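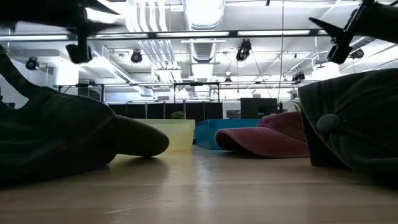
Bench Tips: Good Habits for Sorting Caps with a Two-Arm Robot

I love cap sorting! If you run one soft-goods job on your robot bench this year, make it this one. Caps are floppy in the crown and stiff in the brim, they never land the same way twice, and they will find every lazy habit your crew has picked up. These are the house rules we use at Clivwood, collected from the people who stand at the bench every day. Borrow whatever suits your shop.

Start with a bare top

Clear the table before the arms are powered, and wipe it down with a barely damp cloth, then a dry one. Lint and loose threads build up faster than you'd think with washed cotton and knits. Only the work and the bins go back on. Phones, tape rolls and coffee live on the side shelf (yes, mine too).

Lay caps brim down

Set a baseball cap down the way you'd set it on your dresser, brim flat or nearly flat, crown up. A brim gives the fingers a firm edge to go for. Knit hats are another story, and Kendra Robichaud has the best trick for those: give the hat one loose fold and leave a fat, rounded end pointing at the middle of the table. It grabs beautifully.

Keep dark colors from touching

Dark green beside dark green turns into one big lump on the monitor, and then everyone is squinting. Leave a hand's width between pieces, or put something in a contrasting shade in the middle. Maroon works great. If two caps do drift together, pause and separate them by hand.

Pick bins you can tell apart at a glance

We went through a sad period of matching gray tubs. Now it's one yellow and one blue, side by side, and mix-ups have dropped to almost nothing. Write the color in the job sheet as well as the category, so the note says "knits, yellow" and a new person can follow it on their first morning. Bins go at the back of the table with their near walls clear, and they stay put for the whole run. If you bump one, stop and reset it to the tape marks before carrying on.

Empty early

A heaped bin is a snag waiting to happen. Our limit is eight caps, fewer if they're the stiff trucker kind. Nest them as you take them out and the crowns keep their shape.
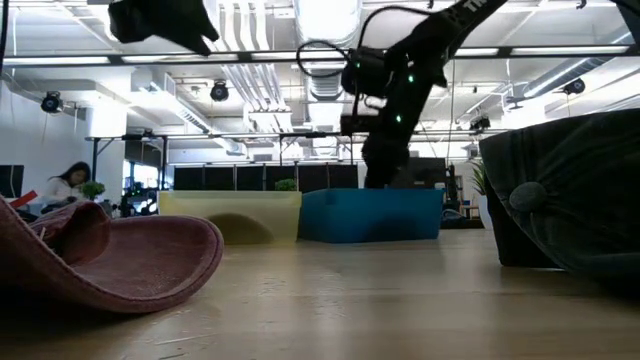

Hands out, then call it

This one is a rule with no wiggle room. Anyone reaching onto the table says "in" before they reach and "clear" once they've stepped back, and the operator repeats both words out loud. Pausing the program does not count as stopping the arms – use the stop button, wait for the status to change on the screen, then reach. Precious Hendricks wrote this into our bench card after we took on new people in February, and it reads better than anything I could have come up with.

Slow is plenty

Vivek Rastogi sets every new fabric job at 18 percent speed and leaves it there for the first four full runs. It looks painfully slow and it is so worth it! You catch the pinched lining and the button that slips out of the fingers while they're still small problems.

Check the fingertips

Look at the gripper fingers at the start of a shift and again at lunch. Feel along the pads (arms stopped, see above) for fuzz, grit or a raised edge that could pull a stitch. A soft toothbrush gets fuzz out of the corners. Log it even when you find nothing.

Mind the cables

Cables on an arm need slack to bend, but a loop that can catch a bin rim is too much slack. Move each arm through its full reach at low speed and watch the loops the whole way. Reshma Rampersad keeps a bag of hook-and-loop ties on the shelf for this – skip the plastic zip ties, which are a pain to redo and leave sharp ends.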